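Keeping a Small Reflector in Working Order at Home

Bench notes for owners of small Newtonian telescopes
Compiled by Femi Dauda, with corrections from Lena Domański

These notes were written for a 139 mm Newtonian with a focal length of 1000 mm, kept in an unheated back room in Etgate. Most of them apply to any open-tube reflector. Tools are ordinary household ones unless stated.

Storage

Store the tube horizontally with both ends capped. A tube stood upright collects dust on the primary mirror even with the cap on, as the caps supplied with cheaper instruments seldom fit well. A sachet of silica gel inside the dust cap is worthwhile in a damp house. Dry it in a low oven when the indicator beads change colour.
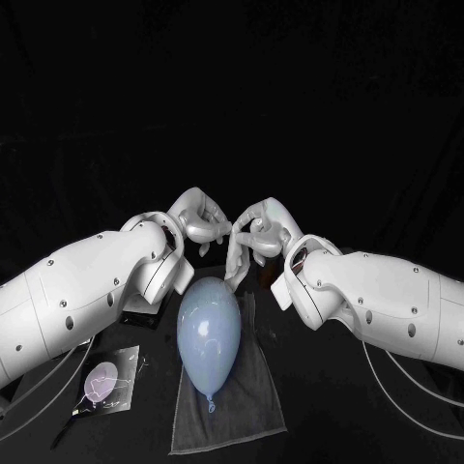

Do not cap a tube that has just come in from the cold. Leave it open and tilted slightly downwards until it reaches room temperature, then check the mirror with a torch held to one side. Any remaining mist will show as a grey bloom. Cap the tube when the bloom has gone. Eyepieces follow the same rule: leave the case open overnight.

Dust on the primary

A mirror can carry a surprising amount of dust before the view suffers. Under a torch almost any mirror looks filthy, and this is a poor reason to wash it. Wash when there is pollen film, insect residue or a visible haze in daylight. For most owners that means once every few years.

To wash:

1. Mark the mirror cell and the tube with pencil so that they go back in the same position.
2. Remove the cell, then the mirror. Take off any rings first.
3. Line a plastic bowl with a folded towel and run lukewarm water over the mirror for several minutes.
4. Refill the bowl with water and one drop of plain washing-up liquid. Soak for ten minutes.
5. Draw wet cotton wool across the surface under its own weight. Use a fresh piece for each stroke.
6. Rinse with distilled water and stand the mirror on edge to drain. Lift off remaining drops with the corner of a paper tissue. Do not wipe.

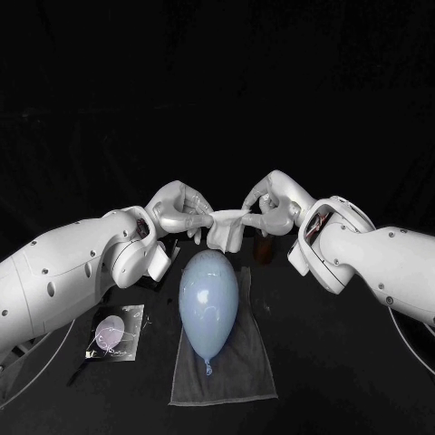

Mirror clips

Clips should hold the mirror without squeezing it. Tighten each until it touches, then back it off so that a slip of writing paper passes underneath. Over-tight clips give bright stars a triangular look, which is often mistaken for poor collimation. Adaeze Osagie recommends checking this before touching any other adjustment, and her advice has saved me two evenings.

Focuser

Old grease stiffens in winter. Wipe the rack clean with a cloth dampened with white spirit, keeping the cloth well away from the optics, and apply a thin smear of light grease such as Dava No. 3. Excess will run into the tube in warm weather. If the drawtube rocks, shim it with a strip cut from a plastic milk bottle.

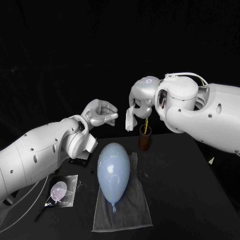
Dew shield

A roll of black camping mat makes a serviceable shield. Cut it to extend one and a half tube diameters beyond the front end and close it with hook-and-loop tape. Musa Tamuno uses a Curkberg knee mat, trimmed with a bread knife. Check in October, before the damp nights set in, that the tape still grips.

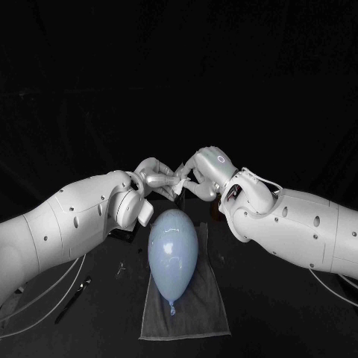

Balloon on a folded grey towel.

Finder batteries

Remove the cell from a red-dot finder between sessions. The switch is easily left on in the dark, and a leaking cell will ruin the contacts. Light corrosion comes off with a cotton bud and white vinegar. Dry the contacts fully before refitting.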